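Menzies Table Surface and Stostus Bowl and Plate Set

Supplied by Uvico for canteens, training kitchens and supported living

Product group: tables and tableware
Catalogue reference: 1622
Page revised: April 2024

Overview

The Menzies table surface and the Stostus bowl and plate are offered together for shared dining rooms and for rooms in which laying and clearing a table is taught. They may be ordered as a set or separately. The surface is supplied in grey only. The tableware is supplied in a range of plain colours, so that a bowl and a plate can be told apart easily from each other and from the table on which they stand.

The surface

The Menzies surface has a matt, fine-grained finish with rounded corners. It is intended for daily use and may be placed against a wall or used free-standing. Customers who are replacing an older table should measure the room before ordering and allow space for chairs to be drawn back.

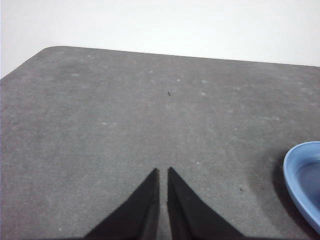 Lint and crumbs should be removed with a dry cloth before the surface is wiped. A damp cloth and a mild washing-up liquid are sufficient for ordinary cleaning. Scouring powder, wire wool and bleach must not be used. Any spill should be wiped up promptly, and hot pans should be placed on a stand.

The surface is delivered with its fixings and a printed care sheet. Replacement fixings are available from the spares desk on request.

The bowl and plate

The Stostus bowl is ceramic and is suited to soup, cereal, rice dishes and fruit. The plate is wide and shallow, with a raised rim and a recessed centre in which the base of the bowl may rest. It can therefore be used as an ordinary dinner plate or as an underplate when the bowl is carried to the table.

Colours may be mixed within an order. The green bowl and the blue plate are the combination most often requested by schools.

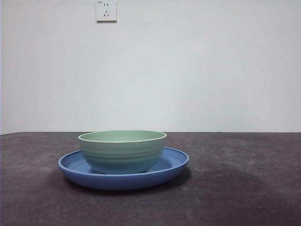 Bowls and plates should be stored in separate stacks. Chipped pieces should be withdrawn from use. Single replacements can be ordered in the same colour, although slight differences of shade may occur between one firing and the next.

Ordering and delivery

Minimum order, tableware: 13 pieces, in any mixture of bowls and plates
Minimum order, surface: one
Delivery period: 30 days from confirmation of order
Returns: unused goods only, in their original packing

Orders placed for the new school year should reach us by the end of June. Orders received after that date will be accepted but may be sent in more than one delivery.

Former customers of the Femlow range are advised that Femlow bowls will not stack with those shown on this page.

Enquiries

Orders and quotations: Sevim Eren, extension 47
Care and spares: Nayara Bragança, Uvico spares desk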